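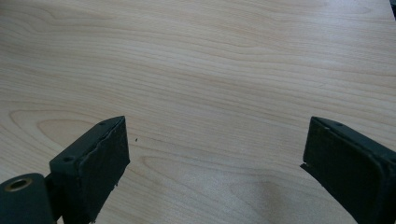

"You Can't Rush the Second Verse": Citlali Quezada on Songs, Landlords and Going Broke Twice

By Azlan Nair

Citlali Quezada is twenty minutes early and already halfway through a bowl of soup. She waves the spoon at me. Sit, sit.

We're meant to be talking about Broken, the record she finished in February after six years of saying it was almost done. We do get to it. First she wants to talk about parking, then her landlord, then a bus driver who hums in fifths.

"He does the low note going uphill," she says. "I got off past my stop twice because I wanted to hear if he'd resolve it. He never does. Drives me nuts."

Quezada is a songwriter, sometimes a choir leader, for one bad year a seller of phone plans. She grew up with a father who fixed accordions and a mother who couldn't stand them. The first song she ever wrote was about a dog they didn't own. She was nine. She can still sing the whole thing and does, quietly, over the soup.

"It has a bridge! Why does it have a bridge? I didn't know what one was. I just got bored of the chorus."

Broken has eleven songs on it, most of them slow. Two are in waltz time and one falls apart on purpose near the end, the drums dropping out a bar before you expect. It was recorded in the back rooms of Prerkeo, the old dance hall turned studio where her longtime producer Sorin Crăciun keeps his tape machines and, she says, every takeout menu printed in the last decade.

I ask how the two of them met.

"He yelled at me." Long laugh. "I was opening for somebody and went over my time. Four minutes over. He was doing the sound and he turned off my microphone in the middle of a word. I went back there to scream at him and he said, the song was good, the talking was too long. So."

So they made a record. That was Zilla, her first, the one with the fast songs. It sold 436 copies in its first year. She knows the number because she mailed every one of them herself, from the kitchen, with tape she bought in bulk and later regretted.

"Terrible tape. People wrote to me about it. Nobody wrote to me about the songs for months but I got real mail about the tape."

She went broke after Zilla. Then she went broke again, differently. The second time was a van. She doesn't want to say much about the van.

"It had a name and I loved it and it was a mistake."

The six years in between the records weren't silent ones. She led a choir at a hospital for three of them, mostly nurses coming off nights. She wrote 147 songs in that time, by her own notebooks, and threw out nearly all of them. I must have made a face.

"No, it's fine! Most of them were the same song. I kept writing the one where you leave a town. I've never even left a town, not in a big way. I moved across the river. That's a bus ride."

What changed it was a neighbor, Tincuța Iordache, a retired singing teacher who could hear her through the wall. One evening she knocked. Quezada thought it was a complaint.

"She stood there in her coat -- she lives right next door, why the coat? -- and she said, you are hurrying the second verse. Every time. You say the good thing in the first verse and then you're running to get home."

She puts the spoon down for this part.

"And it was true. I went back and listened and every second verse I ever wrote was just filler so I could get back to the chorus. I was so embarassed. Thirty-some years old."

They started meeting in the afternoons. Not lessons, exactly. Iordache would make her sing only the second verses, no lead-in, nothing after. If it didn't hold up, it went in the trash. "Surdu," the song that opens the new record, was the first to get through. It took from summer to the next spring.

"Surdu" is about her uncle, who lost most of his hearing at work and took up dancing at fifty. He'd stand near the bass speaker with one hand flat on it. The song doesn't explain any of that. It's just a man in good shoes, waiting for the room to shake.

Did he hear it? I mean, did she play it for him?

"He put his hand on the speaker." She looks over at the window for a while. "He said it needed more low end. So we put more low end."

Crăciun, reached by phone, confirms this. "We mixed it again. I was annoyed. He was right." He's less sure about the six years. "People ask me was she blocked. She was not blocked. She was picky and she had a job. These are different problems."

He also wants it noted that the menus are organized.

The other voice on Broken is Horațiu Avram, who plays clarinet on four songs and sings, barely, on one. He'd never sung on a record before. Quezada got it out of him by telling him the tape wasn't running.

"It was running. He knew it was running. We're both adults."

The song is "Careful With the Stairs," last on the record, and his voice comes in under hers so low that I missed it the first few times. Now it's the thing I wait for. I tell her so and she looks pleased, then suspicious.

"Which verse?"

Second.

"Okay. Good."

She's pressing 896 copies this time, an odd figure that had to do with the price of boxes. A small tour after that, mostly rooms she can get to by train. No van. She's said yes to the choir again too, a new one, bus drivers and dispatchers, and I ask if the humming guy is in it.

"I asked him! He said he doesn't sing." She's getting her coat on, looking for a glove, checking under the soup bowl for some reason. "He's doing the low note at me the whole time he's saying it. He doesn't sing. Okay, sir."

The glove was in her pocket. She's got rehearsal at four and it's ten to.

Broken is out now on Quezada's own label. She says the tape is better.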